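Fri 27 March
Notebook, textile bench. Sock drying trial, wool blend, second round.

Picked up where we left off with the Skeltton yarn. The question is still how much length the ribbed cuffs put on when they dry hanging from the cuff instead of lying flat. Customers of the Gisum shop keep sending back socks that have gone baggy at the top, and I want a number to give the knitters before they change the bind-off.

Washed all 13 pairs at the wool setting with the usual detergent, spun once, low. Left sock of each pair hung by the cuff, right sock flat on mesh. Measured cuff to heel before washing and again after a full day. Room stayed dry, humidity at 71 percent only for the first hour while the washer was venting, then well down from that. I have moved the dryer hose.

First thing learned: one clip per sock is worse than a pair of clips. A single clip pulls the rib into a point and the point stays in after drying. With a clip at each side of the cuff the edge stays level and the reading is easier to take. I had been blaming the yarn for the pointed cuffs. Will redo the single-clip socks and strike the old readings from the sheet.

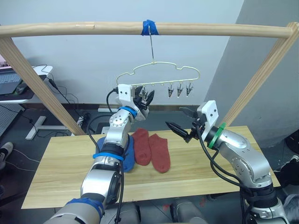 Mohsin Sial: I would hang them by the toe and skip the cuff question completely. The weight of the water then goes down into the rib, and the rib is the part that can recover. Have you got any toe-hung readings at all?

No, none yet. Fair point. The toe seam on the Lashari pattern is thin and I worried about marking it, but a clip mark inside a shoe matters less than a loose cuff. Adding a toe-hung group to the next wash, same yarn, same spin.

Results so far, clipped at both sides of the cuff. Hung socks are longer than flat ones in every pair except 2, and those came out even. Most of the extra length is in the leg and very little in the rib itself -- I had expected the reverse. After a light steam the leg comes back by nearly half. The heel doesn't move either way.

The Dostolance yarn (higher nylon) is still in the cupboard. Don't start it until the toe-hung group is done or the sheets will get mixed up again like they did in September. 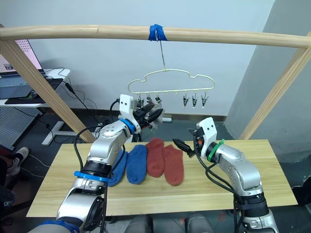 Cloud-shaped hanger with small clips, on the wooden rod.

To do:
Rewash the single-clip socks.
Ask Zubaida Khokhar for the knitting tension on the last batch. The label only says "medium."
New tape measure. The old one has stretched at the zero end, so I have been starting from the 2 mark and subtracting.
Check clip marks on the cuffs again Monday, before steaming.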